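Cleaning out the board drawer

I finally got to the board drawer this month. If you've read this blog for a while you know I've been putting it off since June. It's the wide bottom drawer in the workroom, the one that sticks, and over the years it has filled up with every flat thing I didn't know where else to put. Writing boards, drawing boards, a cutting mat that curled, a light panel with no cord, and a cord that fits no light panel.

I started after breakfast and figured it would take the morning. It took until almost dark, mostly because I kept testing things.

My plan was to put everything on the floor first and sort from there. That part went fine. The rule I set was that if I hadn't used it since we moved to Gindbridge, it had to go unless I could say out loud what I would use it for. Sabina Munshi told me about that rule when she was clearing out her sewing closet. She says you feel silly saying it and that usually settles the matter. I said "I will use this to press flowers" about a warped piece of hardboard and put it straight in the trash pile.

The keep pile ended up with 8 boards in it. That is still too many, but it's fewer than there were.

A few notes on cleaning, because I tried several things and some of them were a waste of time.

For plain whiteboards, the spray I bought on Skakgate did less than I hoped. It took off the fresh marker and left a gray haze behind. Rubbing alcohol on a soft cloth did better. For really old marker, the trick of drawing over the old line with a new marker and wiping right away still works, although you go through a lot of cloths.

For anything with a power button or a light in it, I don't spray at all. I dampen the cloth, wring it out hard, and wipe from the middle toward the edge. Then a dry cloth right after. I ruined a Lollia tracing panel a few years back by letting cleaner run down under the border, and it cost me 82 dollars to replace. The corner of the old one never lit up again.

Erasers and melamine sponges I'd skip on anything glossy. They clean well but they leave a dull patch that shows when the light hits it from the side.

The cords took longer than the boards. I have a shoebox for them and I had stopped labeling anything, so each one had to be tried. Masking tape and a pen fixed that – I wrote the name of the thing on the tape and folded it over near the plug. Three cords matched nothing in the house and I let them go. I expect I'll find out what one of them was for by next week.

The drawer itself got vacuumed and I rubbed a candle stub along the runners. It still sticks, only less. I cut a piece of shelf liner for the bottom and it came out a little short at the back, where I won't see it.

I put the boards in standing on edge this time, with pieces of cardboard between them. Before, they were in a stack, and the bottom one always had scratches from whatever was on top. The big one from the Hettiarachchi estate sale doesn't fit upright so it went behind the bookcase.

Next is the paper shelf. I'm not in a hurry. 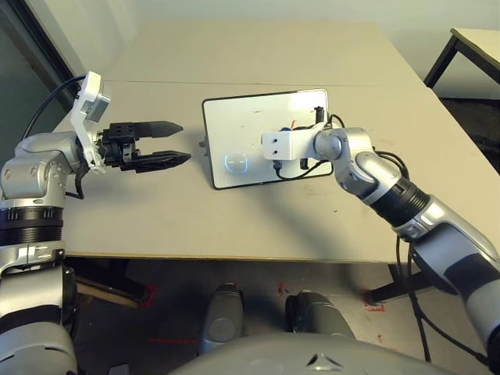
White boards are the ones I keep going back over, even when I've told myself they're done. Dark ones hide everything. On a white one with a thin black border, your eye goes right to whatever is left on the surface, and the faint marks and smudges are harder to ignore once the button is lit and you're looking at that pale ring down near the corner. I go over those with the dry cloth first, in case it's only fingerprints, and get the alcohol out if it isn't. The knob on the left edge gets a cotton swab around the base. Rounded corners are easy, so I leave them for last.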